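Rule 7

In the night hall of Firkent the lamps came on at six, and Oddur Ravn was already standing at bench 201 with the book of rules under his arm. The book had 50 pages. He had written most of them himself, in the first winter, when the arms were still new and everybody was a little afraid.

"Read me rule 7," he said to the girl from Addale, whose name was Kan.

"The arm shall not let go before the thing can stand alone," she read. "If there is doubt, the arm shall wait, and a person shall be called."

"And how long shall it wait?"

She turned the page, then turned it back. "It is not written."

"No," said Oddur. "It is not."

They watched the bench. The gripper was holding the flat black device upright against the wood, and it did not move. The pad on its finger was frayed, with loose threads along it. 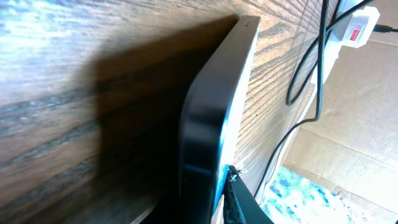

"My old chief at Gevico wanted a number there," Oddur said. "Ten seconds, he told me, then open. I refused him. We had a long quarrel and I left in June."

"Was he angry?"

"He was sad, I think. He liked numbers."

Kan put her finger near the stop button, as rule 3 demanded, and did not press it. After a while she said that the pad should be changed, and that she did not find a rule about worn pads anywhere in the book.

Oddur gave her his pencil. She wrote slowly at the bottom of the page, in small letters, and asked him twice how to spell "frayed". The arm was still waiting. He went to fetch the coffee, and when he came back she had started on a second line.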